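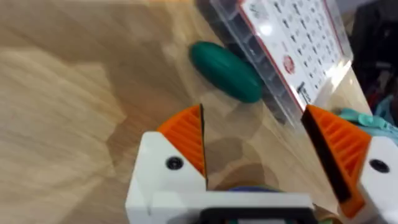
Finger pad replacement on the two-arm bench, written up as a thread for anyone running the same fingers. Left arm is Graseck, right arm is Bowen. Same printed fingers on both, same procedure.

1/ Service interval is 3000 grasps per pad set, counted by the controller, both arms separately. We tried running to failure in December. The orange ribs held up fine. The black contact strip on the inner face peeled at the tip and the arm kept reporting a good grasp on nothing.

2/ Before touching a screw: park both arms, drop torque, then pull the motor supply. Torque off in software alone leaves the gripper live on our firmware. Mared Gwynne found that one with her thumb. It is now line one of the bench sheet.

3/ Each finger has a black countersunk screw in the white housing. Use a hand driver. The housing is printed and the thread is cut straight into it, so a power driver will strip it on the second or third visit. If it is already stripped, print a new housing. Glue is not a repair.

4/ Old contact strip: warm it, peel from the tip down, clean the pad face with isopropyl, wait until it is dry. New strip goes on from the base up. Trim flush at the tip. Any overhang catches on thin lids and box edges.

5/ Fit the pad, run the screw in until it seats, then a quarter turn. Close the gripper by hand and look down the gap from above. The two inner faces should meet along their whole length. If they touch at the tip first, the pad is not fully down in its pocket. Back it out and start over.

6/ Restore power. Home the gripper with nothing in it. On Bowen the closed position must read 492 or higher out of 500. Graseck uses the same limit. Under 492, check for strip adhesive squeezed out at the base before you blame the encoder.

7/ Next, the mounts. Both arms sit on plates at the near edge of the table. Check the plate hardware at every pad change. A loose plate looks exactly like a calibration error: the arm repeats well near its base and drifts at full reach. We lost a Saturday to this.

8/ Cables. The loops under the forearm and under the wrist need slack at full extension and no contact with the table when the arm is low. Move each arm by hand through its whole reach with power off and watch the loop the entire way. Re-tie if it rubs anywhere.

9/ Then the grasp check. Mixed toy set: hard and glossy, round, long, flat. The long pieces show pad slip best, because they rotate in the grip when one strip is dirty. The flat ring shows a bad height offset. The fingers either land beside it or press into the table. 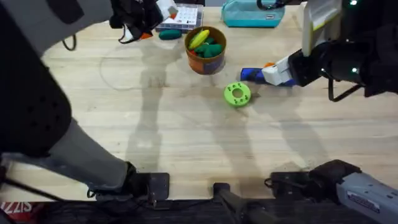
Grasp check, right arm on the long blue piece. Bucket in the middle, green ring in front.

10/ We run 31 grasps per arm for this check. Pass is no drops and no rotation you can see from the side. One drop, clean the strips and repeat the full set. Two drops, the pads come off again.

11/ Wipe the tabletop before the check. Specks on the wood get picked up by the strips and then you are testing grit. A dry cloth is enough. Solvent on the table ends up on the pads.

12/ Trefor Parri asked why we don't go to molded silicone fingers. We had a set from Vulto on trial. Good grip, but they flexed sideways under load and the tip position was no longer where the model said it was. Printed pad plus strip is stiffer and we can make one overnight.

13/ Print notes, since they always get asked for. Ribs facing up, no support under the ribs, four walls. Write the date on the back of the pad in marker. Do not mix pads from different spools on one gripper. Ours came out with slightly different thickness and the jaw closed off center.

14/ Log entry after each change: arm name, pad date, closed reading, check result, initials. Ours live in the Hirnano folder next to the controller config. If the closed reading falls over successive changes with fresh pads, the finger linkage is wearing and that is a separate job.

15/ Linkage teardown gets its own thread once the spare gripper is back together.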